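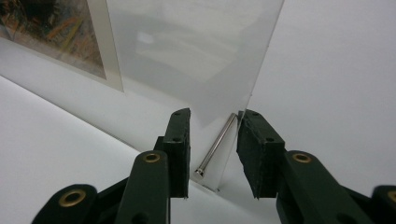

# Week 5: When your tracker loses a thin thing

Okay, picking up where we left off! Last time we got the pose estimator running on blocks and mugs, and everybody went home happy. Today is pins, rods and clear-ish plastic, and I'm sorry in advance for your error plots.

A thin metal pin is hard for two separate reasons, and I want you to keep them apart in your heads. First, it only covers a few pixels across, so any segmentation mask you get will be ragged. Second, it's shiny. The bright stripe along a rod moves when the camera moves, and a feature tracker will happily lock onto the stripe and follow that instead of the rod. Put a frosted sheet behind it, with blurry reflections of its own, and your background model starts arguing with you too.

## What to do about it

Start with the line, then worry about the ends. Fit a 3D line to the mask over a window of 8 frames and throw out anything that disagrees badly with the gripper's own motion (you have the kinematics, use them!). Only then look for the head. Conall Sheehan's version in the Kultex repo does both at once, and it's faster, but it flips the pin end for end more often than I'd like.

Rotation about the pin's long axis can't be recovered from a smooth rod. Don't try. Drop that degree of freedom from the state – your covariance will thank you.

## Settings for the lab

- `window: 8`
- `max_iters: 450`
- `edge_threshold: 160` (go lower if the sheet's edge keeps showing up as a pin)
- `drop_roll: true`

Mask out the finger pads before you fit anything. Their inner edges are long and nearly straight, and a line fitter loves them. I lost an entire afternoon in January to a beautifully stable track of a finger.

## For next time

Run the Fomdale log through your tracker twice, with and without the pad mask, and bring both plots. Rónán Phelan has the replay tool if yours won't build. Read the Cocco planner notes too, up to the bit on approach angles – we'll start there.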